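# Winen: cable packing notes and picture set

12 shares · 3 comments

Winen is a small collection about putting away cables. It was made in the Drestedard workshop, on one table, and it covers one everyday job: loose cables go in a bin, boxed items stay next to it. The full collection has 2000 pictures in 20 folders. In this README you find four of them.

## What is on the table

The things are ordinary. There are black and white cables, a plastic bin and a blue retail box. We did not choose special or new objects.

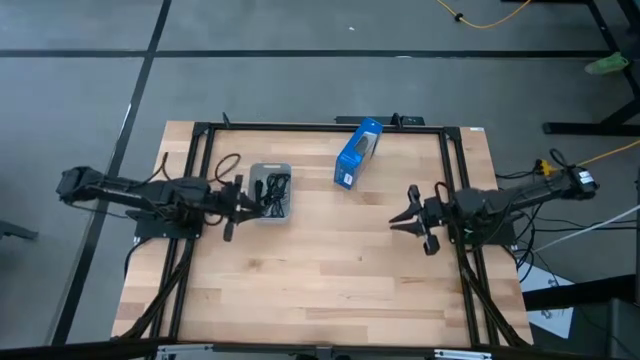

*Coiled black cables in the bin, blue box beside it.*

## The table top

The top is made from narrow strips of wood in different tones. Please keep this in mind if you sort the pictures by color, as a darker strip can be taken for an object by simple tools. The seams and knots are useful for matching one view with another.

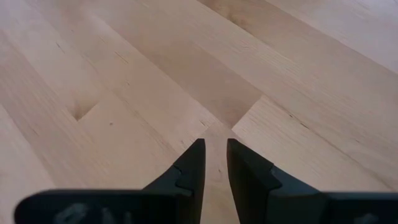
## Labels

Each picture has one row in `labels.csv`. There are 5 columns: folder, file, cable color, bin, and remarks. The cable color is "black", "white", "both" or "none visible". If the inside of the bin can not be seen, we write "unknown" and do not guess from the pictures before it.

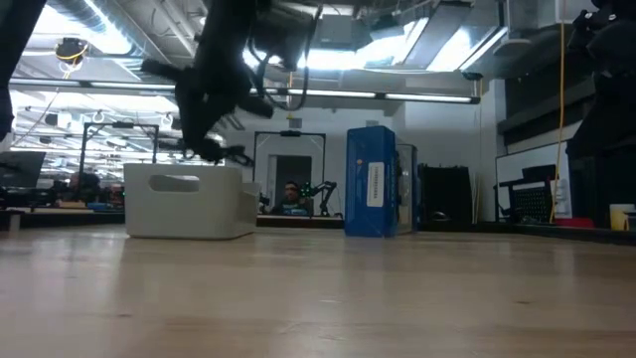 The bin column caused us the most discussion. In the first version by Encombe, it had only the values "full" and "empty", and many pictures did not fit. Now we write what the viewer can see from outside. A low view shows the front wall and the long handle cutout near the rim, and this is not enough to say what is inside. Such pictures get "bin present, content unknown".

For coils, we follow the Obradović rule: one coil is one cable, also when its loops lie over each other. A strap around the loops is written in remarks.
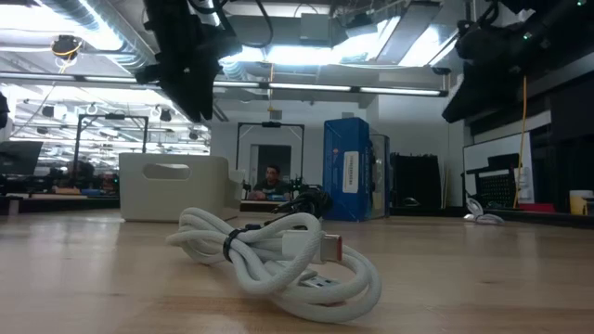 Two cables that are tangled together are labeled "both" only if they have different colors. If they have the same color, please write "tangle" in remarks and leave the color as it is.

## Known problems

- 70 rows have no remarks yet.
- Small print on boxes is often not readable. Do not use the set for reading text.
- White cables in front of the pale bin are easy to miss.

Corrections are welcome until the end of September.

3 comments · Share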